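About Kundent

Kundent is a housekeeping and linen contractor. We clean and turn over rooms for guesthouses, staff lodgings and furnished rentals, 2,457 rooms at present, and we run our own laundry at the Eltau depot. There are 100 of us on the payroll. Most of the work is done by hand, and we expect that to stay true for longer than the trade magazines say it will.

Who we are

The company was started by Dagný Þrastardóttir, who had cleaned rooms for years under the old Gunnlaugsson contract and thought the people doing the job could run it better. She still takes a shift in August, when every client wants every room on the same morning. Senthil Namboodiri looks after training and equipment. He is the one suppliers have to get past, and a fair number of them don't.

Our position on automation

Clients ask us about robots more than they ask about anything else, so we may as well set it down.

We own machines. The Eltau laundry has a folding line and a sorting belt, and at the Horley site a cart carries clean linen between the loading door and the lift. We bought them after trials that went on longer than the sellers wanted. The folding line does flat sheets well. Fitted sheets still go to a person, whatever the brochure said. The cart saves our Horley crew a lot of pushing, and two of them have told us their shoulders are better for it. It also stops dead when somebody leaves a mop bucket in the corridor, and then one of those same people walks down and moves the bucket.

What changed most was the pace. Once the folding line was in, linen reached the floors faster and the room schedule got tighter without anyone deciding that it should. Staff noticed before the office did. We put the old room times back in writing, and they are now part of every client contract we sign. If a client wants a lower price on the grounds that we have "gone automatic," we send them the room times.

No job has been cut because of a machine. We have no wish to make a slogan of that. Three people who used to fold now work on inspection and mending, one of them happily, and one would go back to folding tomorrow.

Rooms are another matter

We have sat through several presentations about machines that will make beds. Most show a bed standing clear in a wide, bright room with nothing else in it. Our crews work in narrow rooms, where the bed is pushed up to the wall, the shelf is full of somebody's clothes and bags, and there are cables and papers lying on the sheet. Before anything gets pulled straight, a cleaner has to decide what is rubbish, what belongs to the guest and what must not be touched. 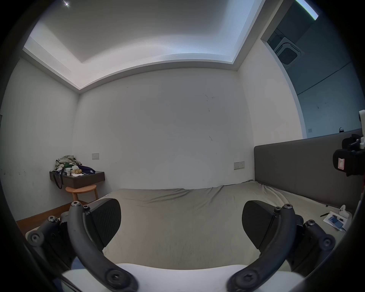
Senthil's question to every supplier is who answers for it when a guest's things go missing or get broken. He has yet to hear a reply he would put in front of a client. Until he does, our room crews stay the size they are.

We don't rule anything out. If a tool takes the lifting and bending out of a shift, we want it. Any trial is discussed with the crew first, they can stop it, and time spent on it is paid at the normal rate and kept off their room count.

Working with us

We hire all year at both sites, and no experience is needed. Training is paid from the first day. To ask about a contract or a job, call in at the Eltau office on a weekday morning, when Dagný is usually at the front desk.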